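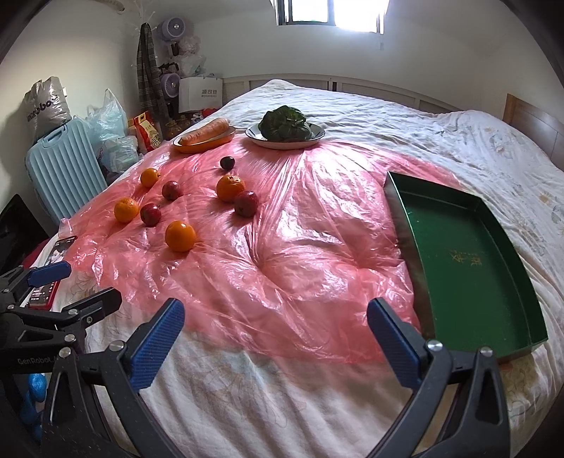

Family rooms at Lolow: extra bed charges and the deposit

lolow_frontdesk wrote:
Guests are kindly reminded that the family rate at Lolow covers two adults and two children under 15. A third child may be accommodated on a folding bed at 50 per night. Requests should reach us before arrival – the number of beds is limited.

tanesach_parent wrote:
Thank you for the notice. Our confirmation for the March school break quoted 414 for the room, with no mention of a bed charge. We were asked for the supplement at check-in. I would ask that it be refunded.

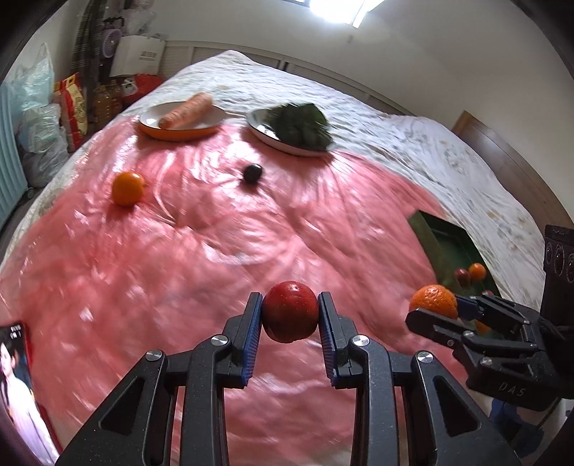

Apple and orange, held over the bed.

kuroda5 wrote:
I must respectfully disagree with the previous poster. The supplement is listed in the booking terms, under children. We paid it without objection and found the room suitable for five. 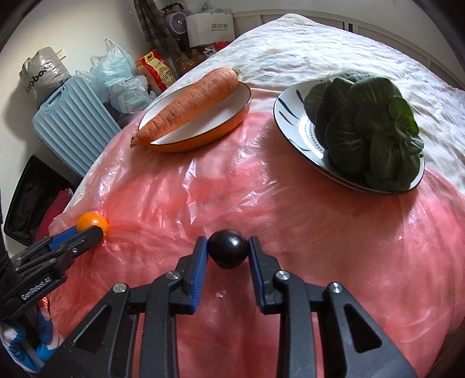
tanesach_parent wrote: The terms were revised after we had booked, and I hold the earlier version. It places children's meals and bedding under one rate. I have no complaint about the room itself. My youngest will eat any small orange citrus fruit put in front of her, and breakfast was more than adequate. My objection concerns the bill alone.

poka_travel wrote:
Both versions may be correct. Bookings made through Poka carried the older terms until the spring update. Please check which office issued your confirmation.

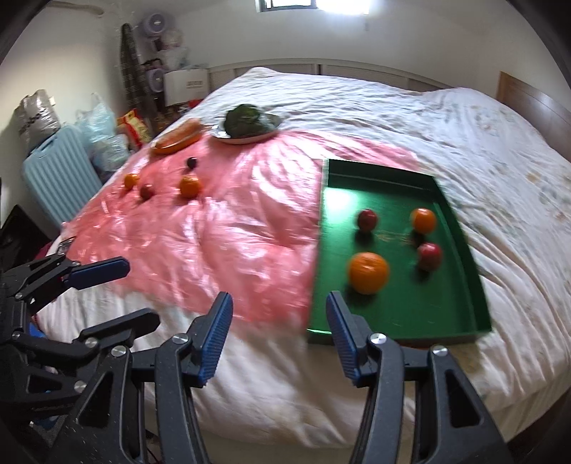

Reply from the hotel

lolow_frontdesk wrote:
We have reviewed the matter. Confirmations issued under the older terms will be honored, and the supplement will be returned to the card used. The deposit of 199 is not affected. Kindly send your booking number by private message.

kuroda5 wrote:
Will the same apply to guests who paid without objection?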